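Salumbridge Op Shop Receipts — read me first

This is a dataset of op shop receipts. Mine, mostly, with a shoebox's worth from my friend Apolline Lecomte, who keeps paper even longer than I do.

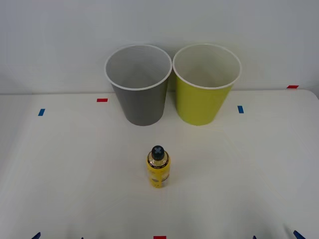
I started typing these up one January when it was too hot to go outside, and I only meant to find out what I'd been spending on jumpers. Then Apolline handed over her shoebox and it got away from me a bit. There are 518 rows now, one per item, from 300 receipts. If you bought four saucers and a doona cover in one go, that's one receipt and as many rows as the till printed.

What's in the folder

receipts.csv is the one you want. shops.csv has the suburb and opening hours for each of the 9 shops, as they were when I last walked past. notes.txt is me grumbling to myself while typing, and you can skip it (though the bit about the faded thermal paper might save you some head-scratching).

Columns

receipt_id — my own numbering, pencilled on the back of each one
shop — short name, matches shops.csv
item_text — exactly what the till printed, spelling and all
category — my guess: clothes, kitchen, books, toys, furniture, bric-a-brac
price — Australian dollars, as paid
colour_tag — the tag colour if one of us wrote it down, otherwise blank
who — A for Apolline, M for me

Things that will trip you up

The Zakanix shop changed tills partway through, and the new one prints "MISC" for nearly everything. I've left those as they are, so please don't read anything into the sudden boom in bric-a-brac! If you're comparing categories, I'd drop that shop altogether.

Somov Street gives a pensioner discount on some days and the receipt shows only the final price. Apolline's mum came along on a few of those trips, so some of the A rows there are cheaper than they ought to be. I can't tell you which ones.

There's a row that says HONDA 2.00 under toys. It was a little die-cast car and no, I won't sell it.

Prices ending in odd cents are real. One shop rings up donations as rounding, and I've kept those in the price column, wrongly I suppose, but fixing it would mean going back through the whole box and I'm not keen.

Using it

Do whatever you like with it — class projects, charts, arguments with your partner about saucers. A mention would be lovely. If you spot a typo, send me the receipt_id and I'll dig out the paper and check. I'm pretty slow at replying, sorry.

Version 2, June 21, 2020. Fixed the dates on the winter coats and took out a chemist receipt that had snuck in.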